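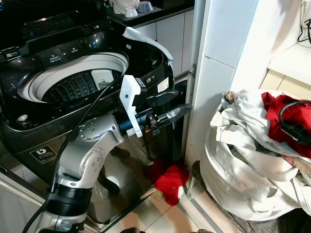
*Top-loading washer with the lid raised. The detergent and softener markings are on the rim behind the opening; the white filter panel is on the drum wall.*

## Laundry FAQ – Barros flats, Lallport

Last revised July 2022. Applies to the black top loader in each flat. For the shared machines on the ground floor, see the separate Troltetti sheet.

### Where does the detergent go?

At the rear of the opening, at the marking for detergent. The softener position is marked separately, further to the right. Do not pour either one straight on to dry clothes. Liquid and powder are both accepted; capsules go in the bottom of the drum before the clothes.

### How much should I use?

For a normal load, one level cap of the Purken liquid supplied on arrival. Lallport water is soft, and a larger dose leaves foam in the final rinse. If foam is still present when the cycle ends, run a rinse and spin with no added product.

### How full can the drum be?

Up to the top row of holes with the clothes dropped in, without pressing them down. Heavy items such as bath mats should be washed in pairs or with towels. A single heavy item tends to settle on one side and the machine will stop before the spin.

### What is the white panel inside the drum?

The lint filter. It has a small catch near its lower edge. Press the catch, pull the panel towards the middle of the drum, empty it, rinse it under the tap and push it back until it clicks. Clean it every six washes, or after any load of new towels. The machine should not be run with the panel removed.

### Can I wash cloths and small items on their own?

Yes, on the short cycle, which takes 45 minutes. Socks and anything smaller than a face cloth should go in a mesh bag.

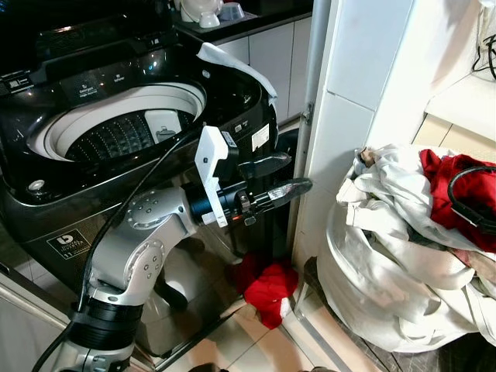

### Where should I put wet items while unloading?

Wet laundry is best moved straight to a basket or the airer, and the worktop is for food only. A single item can be hung over the side of the opening for a moment, as with the white cloth at the right edge, but it must be taken off before the lid is closed. Fabric caught under the lid stops it from seating and the cycle will not start. Keep washing away from the bowl and other items on the counter behind the machine.

### Should the lid be left open?

Yes, for two hours after the last wash of the day. Close it before cooking – grease settles on the glossy surfaces and is slow to remove.

### How do I clean the outside?

Use a damp microfibre cloth, then a dry one. No cream cleaner, no scouring pads. Leave the stickers in place; the service engineer needs them.

### How do I clean the drum?

Run the tub-clean programme once a month with the drum empty and 500 ml of white vinegar. Do not combine vinegar with bleach. Wipe the grey ring around the opening afterwards, including the underside of the lip.

### The machine has stopped and is beeping. What now?

Check the lid first, then the tap on the wall, then the load. If the load has bunched up, spread it out by hand and restart. Should it stop again, switch off at the socket and report it through the Barros repairs form, giving the flat number and the code on the display.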